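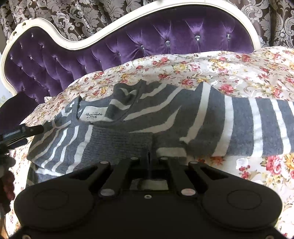

But why does a sweater need a whole chapter, one student wrote on the feedback sheet in July, when you can just hang it up like everything else? I kept that sheet. It's pinned over my desk, and it pretty much decided what Chapter 6 was going to be.

CHAPTER 6
Knits Off the Body: Spreading, Folding and Storing

In this chapter you will
learn why knit fabric behaves differently from woven fabric when it is put down, picked up and put away
set up a flat surface for folding in a bedroom that wasn't designed for it
separate knits from bedding without stretching either one
compare the flat fold, the third fold and the roll

Words to look for: loop, rib, recovery, grain, shoulder line, drop, sorting surface

6.1 The trouble with hangers

I hung my sweaters for years. All of them, on the thin wire hangers that come back from the dry cleaner, and I honestly thought those little points at the shoulders were how sweaters were made. Then I took a job in the linen room at the Kongkaew, a small hotel with a very large laundry, and on my first morning the head of the room took a cardigan off its hanger, laid it on the table in front of me and pressed the shoulder bumps with one finger. They popped right back up!

You'll remember from Chapter 2 that a woven cloth is made of threads crossing each other, over and under, pulled fairly straight. A knit is made of loops. Loops can open, close, lean and slide, and that's the reason a sweater goes over your head without a zipper. It's also the reason a sweater on a hanger slowly gets longer. All the weight of the body and sleeves pulls down on a few rows of loops across the shoulders, hour after hour, and the loops do what loops do.

How well a knit goes back to its old shape is called recovery. Some yarns recover nicely and some hardly at all, and we'll get to the yarns in 6.4. For now I'd like you to think about shape only.

6.2 Finding somewhere flat

Textbooks love a folding table. The first book I taught from, the old Rinivano household manual, opened its laundry section with a drawing of a table so long that I don't think it would have fit in any home I've ever lived in. Most of us have a bed. Maybe a sofa, if no one is sitting on it.

A bed is a perfectly good sorting surface once you know its two faults. It's soft, so it sinks when you lean on it and your fold lines wander. And it usually has its own fabric on it, which likes to come along when you lift something (more on that in a minute). Pull the bedding as smooth as you can before you start. Work from the long side, not the foot, so you aren't reaching.

Spread the sweater all the way out before you fold anything. Sleeves too. Smooth it with flat hands from the middle toward the sides and stop as soon as it lies quiet – you're smoothing, not stretching. If the sweater has stripes you're in luck, because stripes are a ruler you didn't have to buy. When the bands run level from one side seam to the other, the body is straight. When they dip or climb, something underneath is twisted, and it's much easier to fix that now than with the sleeves already tucked in.

Try it: Lay out one striped knit and one plain knit. Straighten both by eye, then check each with a tape measure from hem to underarm on the left and on the right. Write down the difference. Most of my classes find the plain one is further off, sometimes by quite a bit.

6.3 When everything comes out in one lump

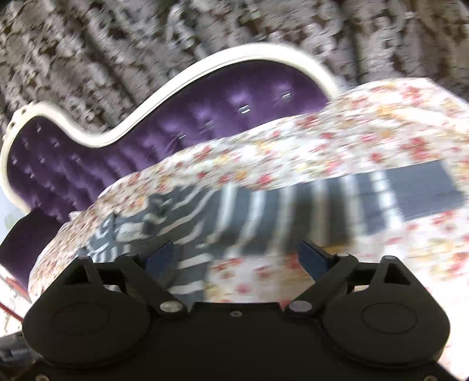 Figure 6.1 Striped cloth bunched up with a floral blanket on a chaise sofa.

Real laundry doesn't arrive one piece at a time. It arrives as a bundle, with a blanket wrapped around half of it and a sleeve or a corner going off somewhere you can't see. The natural thing is to grab whatever is sticking out and pull. Please don't, at least not with a knit in there! Pulling on one end of a knit puts all the strain on a narrow strip of loops, and a cuff that's been dragged out from under a heavy blanket may never sit snugly on your wrist again.

I teach it like this. Put the whole bundle down. Find the biggest piece, usually the bedding, and open that one first, lifting it up and back off the rest. Turn it over if it won't come. Then slide both hands under the knit, palms up, and carry it to your flat spot as if it were a pie. You can shake a sheet. You shouldn't shake a sweater.

At the Kongkaew we kept a tally book, and for one season I was the person who filled it in. We handled 3,703 pieces that season, and 1,056 of them were knits of one kind or another (blankets counted). Of those knits, 202 went to the mending basket. I never worked out how many were pulled out of shape in sorting and how many came to us that way, so don't treat the number as proof of anything. We'll use the tally again in the exercises at the end of the chapter, mostly to practice percentages.

Before you go on

1. Take a knit from your own drawer and find the shoulder line. Is it level? Has it been on a hanger?
2. Bundle a blanket and a sweater together loosely and separate them using the method in 6.3. Time yourself. Some 60 seconds is plenty for a first try.
3. Look at the surface you used. Write two or three sentences on what you'd change about it.

Keep your notes from number 3 handy, as we start 6.4 with them and with a small pile of yarn samples from your kit.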